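Larnero Veloso smart glasses: two months on my face

I bought the Veloso glasses in November, with my own money, after my brother-in-law Colm Brophy wouldn't stop talking about his. So nobody sent me these, and nobody gets to read this before you do.

Quick background if you haven't been following along. Larnero started out making headsets for warehouses, the big clunky kind with a battery on the back of your head. The Veloso is their first try at something a regular person would wear to the grocery store. It puts a little patch of text and arrows in the upper right of your view, and it talks to your phone. There's no 3D stuff, no floating dinosaurs. If you want floating dinosaurs, keep your money!

Setup was fine. The app (it's called Bralness, don't ask me why) wanted an account, then a phone number, then my location, then my contacts. I said no to the contacts and everything still worked, which I appreciated. Pairing took 3 tries. The fitting part is nice, you look at a dot and nod your head and it figures out where your eyes are. My left lens was a hair blurry until I swapped the nose pads for the small ones in the box.

What I use most is walking directions. I went to see my friend Shoshana in a neighborhood I don't know at all and never pulled my phone out once, and the arrows are calm, they don't flash or bounce. Captions are the other big one. My mom is hard of hearing and I let her wear these through a whole family dinner, and she laughed at a joke from the far end of the table before I did. I'd just about forgive the rest of the list for that.
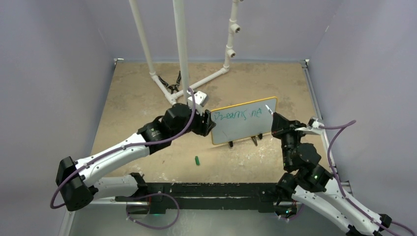 Now the rest of the list. Battery life is bad. With captions running I get a bit over a movie's worth, and then I'm wearing plain, slightly heavy glasses. The case charges them back up pretty fast, but the case is the size of a sandwich and it doesn't fit in any coat pocket I own. They also get warm behind the right ear. It doesn't hurt, I just always know it's there, and with a hat on I know it a lot more.

Messages are a mess too. You can answer by voice, sure, but it hears "be there soon" as "beer the moon" about half the time (my sister now signs off with that). Group chats show up as one long run of text with no names, so good luck figuring out who's bringing the salad. An update fixed the volume bug people were complaining about and then broke the tap to dismiss on mine. I sent in a report, got ticket number 3194, and a guy named Lourenço wrote back the next day with a reset that worked. Real person, real answer, big points for that.

Privacy, because everybody asks me. There is a camera. There's also a small light that comes on when it's recording, and I'd like it brighter. I switched the camera off in the app and haven't missed it. What bugs me more is the voice clips, which are kept by default until you go digging through the menus to turn that off. It should be the first question during setup, and it's buried under "Improvements."

I tried Aurora's Clisus pair for a weekend to compare. They're lighter and they look better, no contest, but the text washes out in sunlight and the captions lag so far behind that you end up answering the question before last. Indoors only, I'd say. She loves them, and she works in a basement, so there you go.

Should you get the Veloso? If you or somebody you love would use the captions, yes, and try them on in a store first if you can, the nose pads make a huge difference. For directions alone I'd wait for a sale. For messages, no, stick with your phone.

I'm keeping mine. The return window closed a while back anyway, but I'd stopped checking the date by then.

Updated January 10, 2026: the tap to dismiss thing came back after the latest update. Same reset fixed it.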